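Laundry Plant Work > Shop Floor Talk
Thread: Hand grippers at the folding tables, what changes for us?

foldline_pat
Our plant does uniforms and rental garments for hotels and care homes. In September the company signed with an outfit called Trinance for an automated folding line. Before the line goes in, some of us have been moved off regular folding to fold with hand grippers, so that the machine has recordings to learn from. I have been on it for two months now. I'm posting to hear from anyone whose plant is further along, because we get very little from the office.

The work itself is simple to describe. You take a garment, lay it on the table, fold it using only the grippers, and put it in the basket. Then you do it again. Your fingers never touch the cloth once you start. Buttons are the worst part for me, and anything thick wants to spring back open before you get the second fold down.

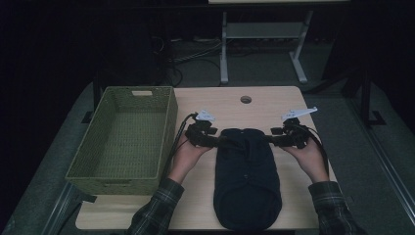
Do you still have a daily piece count when you are on the grippers?
There is a count, but it is separate from the regular one and a lot lower. Ours is set per shift by the lead and it does not go toward the monthly bonus.

That last part is my main complaint. On the regular tables I made bonus most months.

steamside
We went through this at the Ulloa plant, different vendor. The bonus thing was the same for us and it took a grievance to fix it. In the end they paid gripper hours at your own average from the months before. Get your old numbers on paper now, while you can still pull them up. I waited and had to argue over mine.

foldline_pat
Thanks, I did not think of that. The old sheets are still in the binder by the time clock. I will copy mine tomorrow.

nightcart
I am going to be the one who disagrees. I asked to be put on the gripper tables and I would ask again. It's quieter away from the ironers and I'm sitting for part of the shift. My back is better than it has been in years. I know what the recordings are for. The line is coming whether I do them or somebody in another state does them, and I would like the hours to stay in our building.

steamside
Fair enough on the back. But "the line is coming anyway" is what they told us too, and when it came we went from 11 folders to 7. No layoffs, they just never filled the jobs when people left. Two of the ones who stayed are doing nothing now except clearing jams and feeding the front end.

nightcart
Did anyone get more money for the jam work?

steamside
One grade up after the first year. It is harder than it sounds. The machine handles flat stuff very well and then it gets a sweater with a sleeve inside out and stops. So you are standing around and then you are running. I liked folding better, to be plain about it.

foldline_pat
I wanted to add something about the hands, as there was a thread here last winter about wrist trouble. On the regular tables the strain is in the shoulders and from reaching. With grippers it is in the thumb and along the top of the forearm. The first week I was gripping much too hard. The trainer told us to let the tool do the pinching and to open it all the way before every new grab. It is slower for a while and then it isn't.

Also, they have us bring the tools back low over the bare table between pieces. You feel silly doing it, but you get used to it.

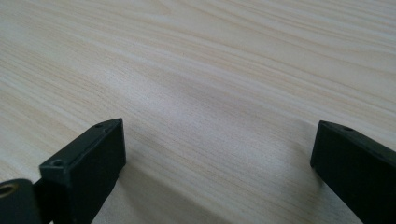

presserfeet
Our safety rep got us a stop every hour for the same thumb problem, and it was not in the vendor's plan at all. The vendor only had one break written in for the whole session. Ask who wrote your schedule. If it was Trinance and not your own plant, then your regular break rules may have been dropped by accident. That is what happened to us – it was fixed in a day once somebody pointed at it.

foldline_pat
I think it was Trinance. We have a sheet with their name at the top. I'll ask.

culer_dan_not_dan
I'm on the maintenance side at a plant that runs a Culer folder, so take this from that angle. People on the floor tend to think the machine replaces the folding and everything else stays. In my experience the sorting changes more. The machine wants each type of garment grouped, so somebody upstream has to be pickier than before. We moved people there and nobody had trained them for it. If your company has a plan for who sorts, that tells you more about your jobs than anything they say about the folding.

nightcart
That's useful. Ours said "redeployment" in the meeting and there was no list of where to.

steamside
Ours said that too.

foldline_pat
Some figures, since people asked in messages. Our target for the whole project is 1,175 folds that pass the check, and a fold that slips or has to be restarted does not count. The knits are the slowest. They bunch up and you have to draw them out toward you a little at a time. I have had days where the knits took up most of the shift and the number on the board hardly moved. The lead knows this, but the board does not show what kind of garment you were given. 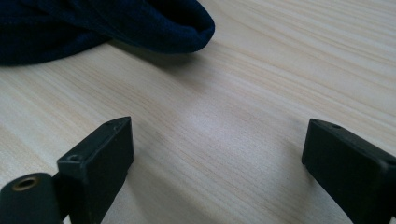 presserfeet
Ask them to put the garment type on the board. We had the same argument at Flaltetti when we moved to the new ironers. Whoever got the fitted sheets looked lazy and whoever got pillowcases looked like a star. Once the type was written next to the number, people stopped sniping at each other at lunch.

nightcart
I would not mind that. But I don't want it turned into a ranking either. It could go that way pretty fast with the wrong lead.

foldline_pat
Agreed, no names on it if we can help it. So my list for the office is pay at our old average, the hourly stop, garment type on the board, and who is going to be sorting. I'll write back when I have answers.

steamside
Put the pay one first. And get the answer in writing.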